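How Ntombi Moodley packs a house

Ntombi Moodley starts every job with the smallest things. Sofas and wardrobes can wait, she says, and so can the books. What she wants first are the boxes that already have something in them - jewelry, pens, sets of keys, the little cases that sit in a drawer for years.

"People leave those until last because they look easy," she said. "Then it's ten at night and they're throwing them in a trash bag with the phone chargers."

Moodley runs Plollora, a packing and storage business in Brarncombe. She started it 14 years ago out of her garage and now rents a unit at the end of Alley, with 2,000 square feet of shelving and a long sorting area near the front. When we spoke in April, she was between a retirement move and an office clear-out. Her phone rang twice in the first few minutes. She let it go both times.

She did not plan on this line of work. She had a job in the billing office of a dental supply company, and when her aunt moved to a smaller place, Moodley took a week off to help.

"I liked it more than my job," she said. "I liked knowing where everything was. My aunt called me in June asking for her sewing scissors and I told her the bin and which side of the bin. After that she told her friends."

The bins are a subject she has opinions on. She used cardboard for the first two years and gave it up after a wet spring. Now nearly everything small goes into plastic, and she wants it clear or close to clear.

"If I can't see through the wall, I have to open it," she said. "If I have to open it, I'm moving three other bins to get to it. You do that all day and you've lost the day."

She also wants a handle at each end. Bins with a lip and no real handle are fine for a closet, in her view, but they slip when two people are carrying them down a flight of stairs. She keeps a few of those for holiday lights and nothing else.

Each bin gets a liner before anything goes in. She uses cloth or plastic sheeting, whatever is clean and on hand, and she prefers a strong color. Black boxes on a dark liner disappear, she said, and so do white ones on white. She lays it in without smoothing it much. A few creases help keep a box where you put it.
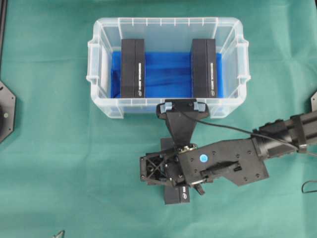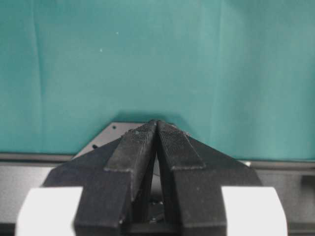
Two black boxes in a lined, clear plastic bin (first picture).

Boxes of the same size go in parallel, lettering facing the same way if there is any. Moodley leaves space between them at first. She fills it later, once she knows what else belongs to the same room, with folded towels or more boxes.

"I don't pack tight on the first pass," she said. "If it's tight, you don't want to take anything out, even when you know it's in the wrong bin. So I leave room and I come back."

She sorts on a cloth, too. It gives her one clear place to work, and small parts don't roll as far on fabric as they do on a bare surface. At the end she picks it up by the corners and shakes it out over a tray. Last year that turned up an earring back and two tiny screws from a pair of glasses.

The list comes after the packing. Every bin has a number, and every number has a line in a notebook with the room and the contents. She tried Eren, an inventory program a client had suggested, and used it for one large job. The house had 1,056 items on the list by the end.

"It was good for searching," she said. "But I was typing with gloves on half the time. I went back to the notebook and I copy it over in the evening if the client wants it that way."

Her rates depend on the size of the home and how much sorting the family has done. She would like them to do less. Families who sort ahead of her tend to mix rooms together, and then the list has to be started over. What helps her more is a decision about who will be at the house and who gets the final say.

She has had jobs stop for an afternoon over a gravy boat. In that case she packed it by itself, gave it its own number and wrote both sisters' names in the notebook.

"They can work that out at the other end," she said. "I just need to know where it is."

Moodley hopes to take on one more full-time packer by fall. She isn't looking for experience in moving. The best person she ever hired came from a fabric store and could fold anything.

The office clear-out was due to start at 2 that afternoon. She had the first stack of bins by the door, with the notebook on top.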